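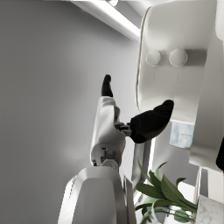
Comfort Antwi wrote to me after my last column to say that I had been unfair to landlords, and that a tenant who wants to paint a wall can always ask. She had rented in Covport for 14 years, she said, and had asked twice, and had been told yes once.

I have thought about her letter more than I expected to. One yes in 14 years is being offered as evidence that the system works. I read it the other way. I don't think she is wrong about her landlord, who sounds decent. I think she has got used to something she shouldn't have to be used to.

My argument is a narrow one. People who rent their homes for years should be allowed to change the color of the walls, put up shelves, and swap a fixture they dislike, without asking first, so long as they put things back or leave them in good order. At present the standard lease in this city says the opposite. It says no alterations of any kind without written consent, and it gives the landlord no deadline to answer. You can write in April and still be waiting when the leaves come down. Silence counts as a no.

This rule was written for a kind of tenant who is now in the minority. When I first rented, in Niven, most of the people in my building were passing through. They stayed a winter or two, saved a little, and bought a place or went home. It made sense to keep every unit the same. The walls were off-white, the carpet was the color of oatmeal, and the next person could move in the day after the last one left. Nobody minded much, as nobody planned to be there.

People stay longer now. Magnus Farquharson has lived in the same two rooms in the Grirkdale building since his daughter was in first grade, and she has since finished high school. In that time he has paid for the apartment several times over by any sensible measure of what it was worth when he moved in. He has never hung a picture with anything heavier than a strip of tape. He showed me the clause in his lease that covers nails. It allows a charge of $40 for each hole. He told me he doesn't know if it has ever been enforced and he isn't going to be the one to find out.

The usual answer is that the landlord owns the walls. That is true, and I have no quarrel with it. A landlord should be able to refuse to have a wall knocked down or a bathroom moved. If a tenant floods the place below while putting in a new faucet, the tenant should pay. Gas lines and wiring should be left to people with a license, and I would write that into the law in plain terms. Paint is a different matter. It costs little, it comes off or gets covered, and most units are repainted between tenants anyway. The owner loses close to nothing by letting someone live with a green bedroom.

Torquil Lindsay owns 5 units near the old cannery and has the other view. He says tenants paint badly. They don't tape, they don't prime, they get it on the baseboards, and then he has to spend a weekend fixing it. I believe him. I have painted badly myself. But he already holds a deposit, and a deposit exists for exactly this purpose. When I put that to him he said the deposit never covers it. I asked how many times he had run over. He said once, with a man who had painted a ceiling dark red. He was still annoyed about it, and fair enough.

One bad ceiling is a poor basis for a rule that covers everybody. We don't ban cooking in rented kitchens on the grounds that somebody once burned a countertop. We let people cook and we charge them for the countertop.

The other objection I hear is that this is a small thing. Rents are too high, repairs take too long, and there are people in Covport with no lease to complain about. All of that is so. I have written about the repair backlog before and I will again. But I don't accept that we can only deal with one problem at a time, or that the larger ones get solved any faster when we ignore the smaller ones. This change would cost the city almost nothing. It needs no new office and no new tax. It needs a page in the housing code.

It also isn't as small as it sounds. Mārtiņš Avotiņš moved here from Ukunlow with his mother, who is in her eighties and doesn't see well. She had trouble telling the bathroom door from the closet door in a hallway where everything was white. He asked to paint one of them blue. The management company told him to submit the request on a form, then told him the form had changed, then stopped writing back. In the end he hung a blue towel on the door with a suction hook. It falls down when the door is shut hard, and she still goes to the wrong one at night. He could ask for it as a disability matter and would likely win, and he knows that. He doesn't want to open a case over a can of paint.

Most people don't. That is the trouble with rules that run on permission. They work well enough for those who are confident and persistent and good at letters. The rest give up before asking, and from the outside their giving up looks like contentment. Ms. Antwi's landlord may tell you that in 14 years he had only two requests. He would be telling the truth, and it wouldn't mean she only wanted two things.

I would also say something about care, though it is harder to prove. I have lived in places I was allowed to change and places I wasn't, and I looked after the first kind better. When I put up my own shelves I noticed the damp patch behind them and reported it the same day. In the apartment where I could touch nothing, a window leaked for a whole season before I mentioned it. It didn't seem like my business. I am not proud of that, but I doubt I am unusual. Owners who want their buildings watched over might think about who is in a position to do the watching.

Innes MacLeish, who reads these columns before they run and is usually right, says I should be clear about what I am asking for. So I will be. A tenant who has been in a unit for a year should be free to paint interior walls and doors, to put up shelves and hooks, and to replace things like curtain rails, cabinet knobs and shower heads, keeping the originals. The tenant should give notice in writing but shouldn't need an answer. For anything bigger, the landlord should have to reply within 14 days, with a reason if the reply is no. If no reply comes, the tenant can go ahead. At move-out the landlord can ask for the place to be returned to how it was, apart from normal wear, and can take the fair cost from the deposit if it isn't.

The draft housing code is open for comment now, and the section on alterations has been copied over from the old one without a word changed. I assume that was done to save time. More than 4,000 households in this city have leases that will be governed by it, and many of those people will still be in the same rooms when the code next comes up for review. Written comments are accepted at the front desk of city hall and by mail. Mine went in this morning. Ms. Antwi tells me she is sending one too, and that she disagrees with me about the shelves.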